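4.2 Opening and dressing the curtains

The Brolteo track carries two layers: a sheer on the inner rail and a beige curtain on the outer rail. Move the sheer first.

1. Check that the windowsill is clear along its full width.
2. Take the sheer at its leading edge, at mid height. Gather a small fold of cloth.
3. Draw the fold sideways, parallel to the track. Do not pull downward. 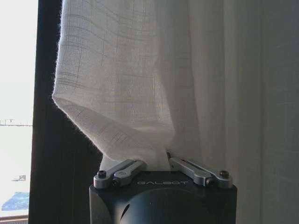

Fig. 7. Sheer gathered at a single point — white curtain, step 2.

4. Release the fold and let the cloth hang for 15 seconds before dressing the pleats.
5. Draw the beige curtain to the end of its rail and fit the tieback, if supplied.

CAUTION: Sheer fabric snags easily. Keep rings, watch straps and screw heads away from the weave.

NOTE: If a glider sticks, return the curtain 2 inches and try again. Do not use spray lubricant on the rail.

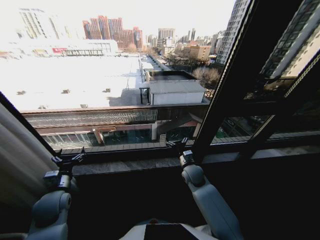 With the curtains open, wipe the stone sill with a damp cloth and dry it before the sheer is drawn back. Clean the black window sections the same way. For glass cleaning see section 8. Replacement gliders are listed under Tasgate parts in the appendix.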